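How to follow a territorial dispute without getting lost

I started reading up on the Lurnenton question because my sister-in-law brought it up at dinner and I had nothing to say. Two weeks later I had 87 bookmarks and still couldn't tell you who wanted what! So I worked out a way of going at it, and I've used the same steps on other disputes since.

Step 1. Write down what each side calls the place. One government says "region," the other says "province," and the people living there may use a third word. Put them in columns on one sheet of paper. The name usually tells you which claim a writer accepts before you get to the second paragraph.

Step 2. Find the oldest document both sides quote. For Lurnenton it's the Rarngate treaty of 1629, and both capitals swear by it. Read the text itself if you can find a translation (mine ran to 10 pages, mostly about river tolls).

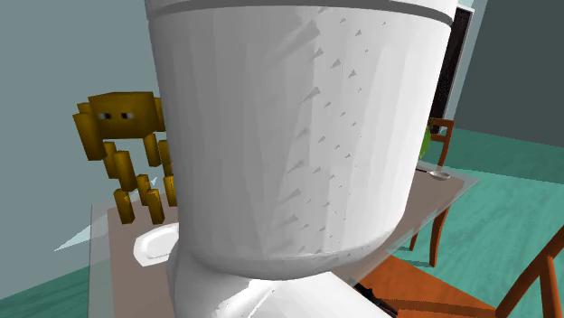 White arm, with a yellow-gold figure behind it.

Step 3. Keep statements and agreements apart. A delegation goes abroad, gives a seminar, says talks are open – that's a statement. An agreement has signatures and somebody has to ratify it. I use two folders and I'm strict about it, even when a press release sounds very final.

Step 4. Look for who's missing. I read the whole Escobar report, all 394 paragraphs of it, and the border villages get one footnote. Now I search for local papers first, even if I have to push them through a translator and guess at the odd sentence.

Step 5. Make a timeline, but only with things you can find in two places. Mine starts with the treaty and skips a lot. Gaps are fine. Leave them blank and come back in January or whenever the archives put up something new. 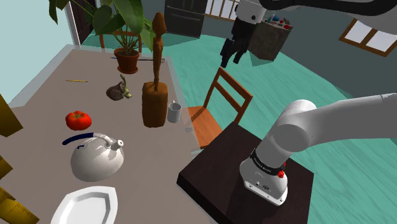

Nélida Villalba wrote in to say that step 5 should come before step 3, as she kept filing speeches in the wrong folder until she had the dates lined up. She also wants maps added, one from each foreign ministry, printed at the same size.

I tried her order on the Ukance border talks and it does go faster, so swap them if you like. The maps I'm still working on – the two ministries don't even agree on where the river bends, and my printer is out of blue.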